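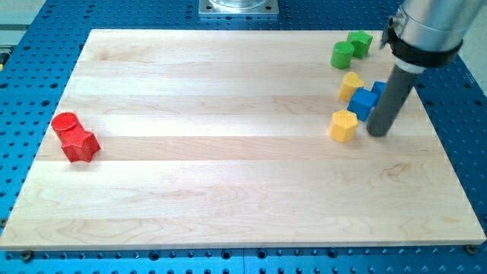
Wednesday, May 14, 2025

Second day of the Clatska roadshow and my feet are still throbbing, but what a lovely crowd we had! The stand for Rokberg was busy from the minute the doors opened (68 travel agents signed in before lunch, bless them), and most wanted to hear about the lake ferries and whether the little hotels stay open in November. They do, or five of them do, and I must have said so until my voice went. Xuelian Gu was a dear and took over the leaflets while I hunted for tea.

The Bunnag people had the pitch opposite and kept sending over plates of sticky rice cakes, so I've had no supper and don't want any. Tomorrow it's the early train to Clornik, and I still haven't ironed the blue blouse or rung the printers about the posters.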